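Teaching two arms from fewer demonstrations: a conversation with the Lodside manipulation group

4 February 2020

The Lodside group at Zirnance has spent the past year on a narrow question: how many demonstrations of a two-arm tabletop task can be removed from a training set before the resulting policy gets worse. Its report was finished in January. We spoke to the lead author, who asked to be quoted on behalf of the group.

The starting set held 1,478 demonstrations, all recorded by teleoperation. "We had planned for 2,000 and stopped early," the author said. "The later sessions looked so much like the earlier ones that we began to wonder what we were paying for."

The tasks involve soft toys, basins, trays and lidded containers, handled by one arm or by both. Soft objects were included on purpose. A plush toy deforms under the fingers, and the grasp point recorded in one demonstration is of little use in the next.

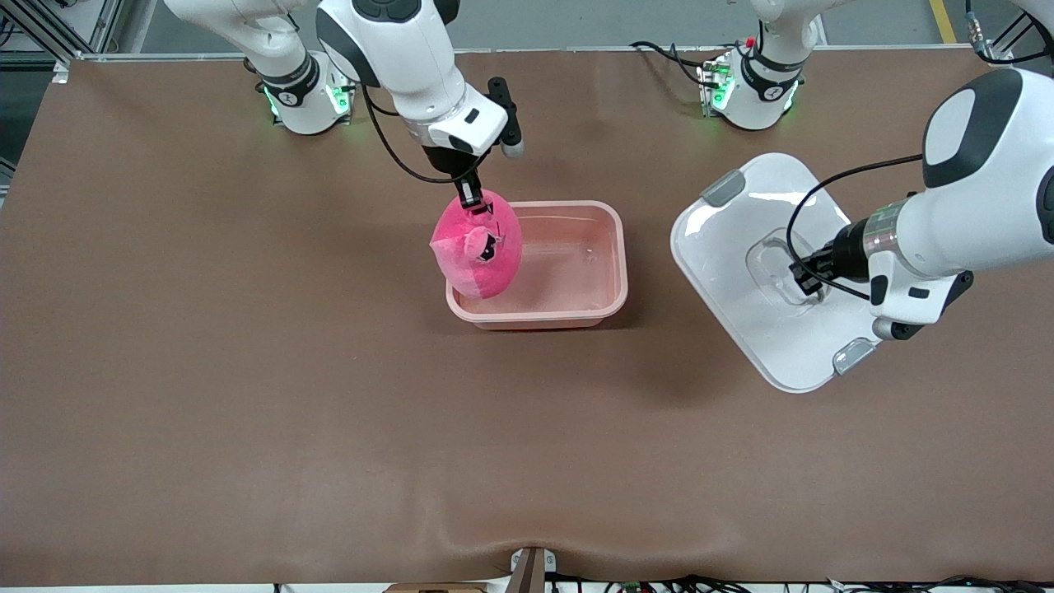

How the set was pruned

The method, called Tandberg inside the group, scores each demonstration by how well the others already predict its actions. Those with the lowest prediction error are dropped first, and the scores are then recomputed.

"The scoring is cheap. Recomputing it is what takes the time," the author said. Early versions scored the whole set once and cut it in a single pass, which removed nearly every example of some grasps. The present version removes 10 percent per round.

Each arm is scored separately. A demonstration in which one arm waits while the other works would otherwise look redundant on average, although the working arm may be doing something rare. "We lost most of our handovers that way before we noticed."

What the wrist view contributes

The policy takes a fixed view of the table and a view from each wrist. The group had expected the fixed view to dominate the scores. It did so during the long reaching motions, but near contact the wrist views disagreed with it often enough to change which demonstrations were kept. 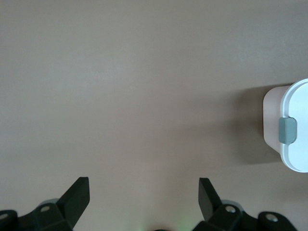 "Approach angle is where the variety sits," the author said. "Two operators will come at the same container from different sides, and from above the table the difference is small."

After 2 rounds of pruning, the policy matched the one trained on the full set. A third round brought a clear drop on the soft objects and almost none on the rigid ones. The group has not settled on an explanation – the soft-object demonstrations were also the longest, and length was not controlled for.

A comparison using the Bakker scoring rule is under way on the same recordings. Results on a second table setup will be reported separately.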